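Chapter 8
Why Clothes Wear Out

I ruined a good jumper in my first January away from home. It was grey lambswool, a present from my aunt, and I put it through a hot wash with my towels. It came out the right size for a teapot. I kept it for years anyway (I still have one of the sleeves somewhere), and I suppose this chapter began there.

So far we've looked at how fibres are grown, spun and woven. Now I want to follow the cloth home. What happens to a shirt once somebody owns it? It gets worn, sat on, rained on, washed, dried, dropped on the bed and worn again, and every one of those steps does something to the yarn.

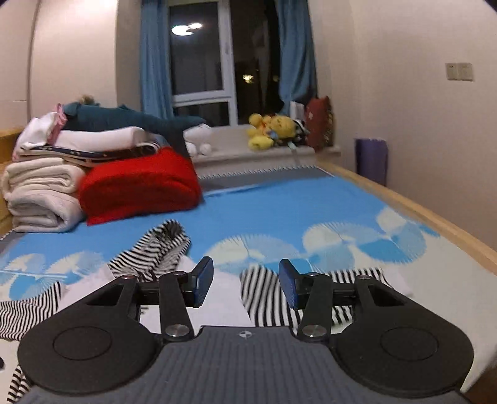
Rubbing does most of the damage. Think of the inside of a collar, or the seat of your oldest trousers. Tiny fibre ends work loose from the yarn, tangle with their neighbours and form the little balls we call pills. Knitted cotton does this more readily than a tight weave — you'll remember from Chapter 2 how much freer the yarns are in a knit — and blends with polyester can be worst of all, as the strong fibres hang on to pills that would otherwise drop off.

Then there's washing. Elsie Paewai ran the laundry at the Gilchrist hotel in Irkora when I was a student, and she let me follow 300 pillowcases through their working lives for my first proper project. I expected the hems to go first. They didn't! The folds went, right where the press creased them in the same place every time, and my lovely hypothesis went with them.

Colour is a separate story, and we'll get to it in the second half, along with Perla Arriaga's dye trials at the Flakwood mill. For now, find the oldest thing in your wardrobe and turn it inside out. Look at the underarms, the cuffs and the side seams, and jot down where the cloth feels thinnest. Keep your notes handy, as you'll want them for the next section.

8.1 Rubbing, pilling and thin patches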